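Kitchen duty at the Anmont robotics club

Caught the Anmont student club between runs, kettle on, everyone talking at once. They meet after lessons and have until October to get an arm to lay out a breakfast. The project is called Flovura – a name off a seed packet, says the team's coder, "and then it was on the forms so we were stuck with it."

The task for now is one bowl. Pick it up, put it down, don't drop it. 139 tries logged so far. "The bowl's the worst," she says. "Round, dark, the rim gives you nothing. We thought cups would be harder. Nope." 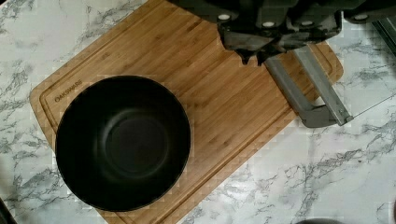 "We started with the fingers coming straight down and it just shoved things about," says the club's mechanic, who is in his last year. "Now we come in at the rim, one finger inside. Slower but its better."

How much slower? "20 seconds a go. On a good day."

Money is tight. Hanico, a local parts shop, gave them 2 spare motors and a box of screws, most of them the wrong size. The main rival is Radwan, who won last year and post clips constantly. "We dont watch them," says the coder. Somebody behind her laughs.

And after the bowl? Spoon, she thinks. Then maybe cereal, though their teacher has asked for that to wait until the floor's been coverd. Try 140 was being set up as I left.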